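Ticket: Bedroom tidy task, left gripper episodes rejected on import
Opened by: Kátia Sales
Assigned to: Brahim Ait Ali
Site: Gundberg
Status: Open, waiting on retest
Last updated: May, 16:40

1. What was reported
27 episodes recorded by hand with the paired grippers. The importer threw out 5, all with the same complaint: left jaw width never reaches closed. Kátia says she closed it plenty. The importer is unmoved.

2. What we tried
Restarted the recorder. No change, but tradition was honored.
Recalibrated both grippers, full open to full close, 3 times. Left one now reads closed when squeezed on nothing.
Replayed a rejected episode. The width stops short whenever the demonstrator picks up something thick and fluffy, and the importer takes that for a failed grasp.

3. Objects on the bed
Shakuntala asked what was being picked up, so she could set a sensible threshold. Hair things and bracelets, to go in the pink LOVE box. The black feathered fascinator is my suspect – a jaw can hold those plumes firmly and still be a long way from shut.

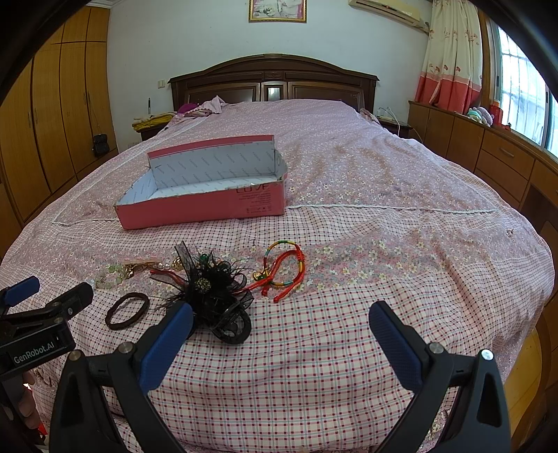 4. Next steps
Shakuntala to loosen the closed threshold for this task only. Please don't touch the Vallis settings, we all remember.
Kátia to redo the 5 rejected episodes, fascinator included, slower on the release.
Brahim to reimport and post the log here, even if it's embarrassing.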